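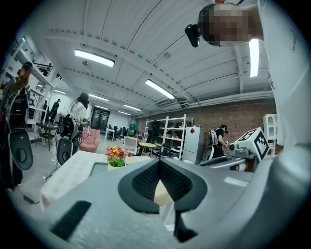 **Re: Tall white shelving, fixing to wall**

**prestley_878**
Units are in along the left wall, below the mezzanine railing. Grernetholm uprights, 503 mm deep. The instructions call for one wall anchor per upright at the top. Is a second one at mid-height worth drilling?

**Kesesberg**
One is enough if the feet are level. Check with the shelves loaded, heavy items on the lowest level.

**wong_fixings**
Disagree. At 1000 mm spacing I would use two. The top anchor stops tipping but does nothing for bowing.

**Kesesberg**
Bowing comes from overloading. Reduce the load first – the second anchor only hides it.

**prestley_878**
Wall is block, so drilling is easy enough. Separate question: the dark table with the black chair is near the shelving. How much clearance?

**wong_fixings**
Enough to pull the chair out and still reach the bottom shelf. Tape it out on the floor before you decide. I'd also move the flowers off the white cloth while you drill. Block dust gets into fabric.

**Kesesberg**
Agree on the dust. Still one anchor.

**prestley_878**
Ordered a pack of 20. Drilling Wednesday.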